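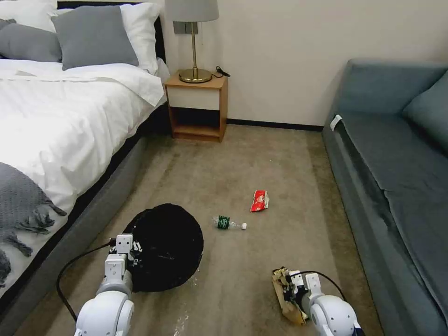

Rulia and the right arm that wouldn't let go

25 October 2022

A gallery page, then, and a shorter one than I'd planned, for reasons I'll get to. Most of you know the tidying job by now: bedroom carpet, bits of rubbish, a bin, and Rulia (that's the two-armed robot, for anyone new) has to get the one into the other. Carolina Sequeira wrote the tidying routine and I look after the arms, so when something goes wrong we have a friendly argument about whose half it was. This time it was mine. I've put the pictures up with the story round them, as several people asked what had happened and I got tired of typing it out in messages.

The fault, in short: the right gripper closed on a piece of rubbish, carried it over to the bin, was told to open, and didn't. The left arm was holding the rim of the bin at that point. The routine took it for granted that the drop had gone fine and sent both arms off to the next job, which meant the right one went down towards the carpet still clutching a snack bag and the left one pulled away with the bin rim between its fingers. Over went the bin. Then the right arm pushed down on the floor harder than it should have, and Carolina hit the stop button from the doorway — she'd been halfway through a sandwich, and I've never seen her move so fast!

Nothing got broken and no one was near it. I still count it as a safety matter and I wrote it up as one, because an arm that believes its hand is empty when it isn't will happily press that hand into whatever comes next. A carpet is forgiving. A person bending down to help might not be so lucky, and people do bend down to help (I've done it myself, and had a proper telling off).

It was entry 174 in our fault book, for those of you who like to follow along with the numbers. 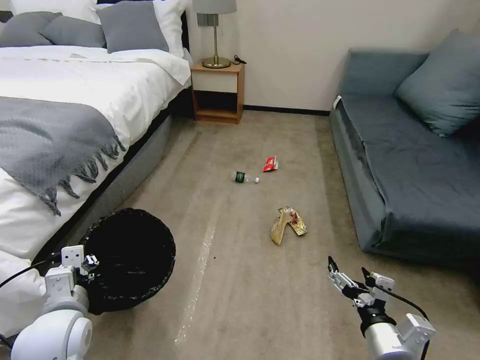 Bottle, red wrapper and snack bag on the carpet, right gripper open, left arm down by the bin.

So what was it? My first guess was the gripper cable. Those black cables have to move with the wrists, and we've had one work itself out of its socket before, back in December, when the arms were still with us at the Masau workshop. I swapped the cable, felt very pleased with myself, ran the job again and got the same thing on the third pickup. Not pleased any more.

Next I went through the log, all 3,173 lines of it, with a pot of tea. The open command was there every single time. What was missing, on the bad drops, was the little message that comes back from the gripper to say it has moved. The controller (a Flosow, an older one) waits a set time for that message, and if it doesn't turn up it carries on as though it had. I'd set that up myself in the early days, when the messages were unreliable and the robot kept freezing for no reason. A quick fix that I meant to take out and forgot about. Sorry, Carolina.

As for why the gripper wasn't opening in the first place, it was the finger slide. It had got gritty, and when it closed hard on something soft and crinkly it would bind at the end of its travel. Bottles were fine, because they're stiff and the fingers never got that far in. Snack wrappers were hopeless. We cleaned the slide, greased it and ran it open and shut on the bench for most of an afternoon, a deeply boring noise to sit next to.

Changes so far, if you run something similar:

The arm now stops dead if the gripper doesn't report back, and it stays stopped until one of us clears it.

The left arm lets go of the bin before the right arm moves away, every time. It makes the job slower by 8 seconds and I don't care.

Finger slides get cleaned every 7 days, whether they look dirty or not, and it goes on the wall chart with initials.

No hands in the work area until the stop is in. Yes, even to pick up a wrapper. Yes, even me.

Baptista has asked for a softer limit on how hard either arm can press downwards, and I think that's fair. I've got a number in mind but I want to try it on the bench first, as too soft and it can't get its fingers under anything flat. Carolina would like the camera to check that the gripper is empty as well, so that we aren't trusting a single message. She's started on it, and I'll add a note to this page when it's in and running.

If your own arms have done something like this, do drop me a line, and please tell me which grease you use. Mine smells dreadful.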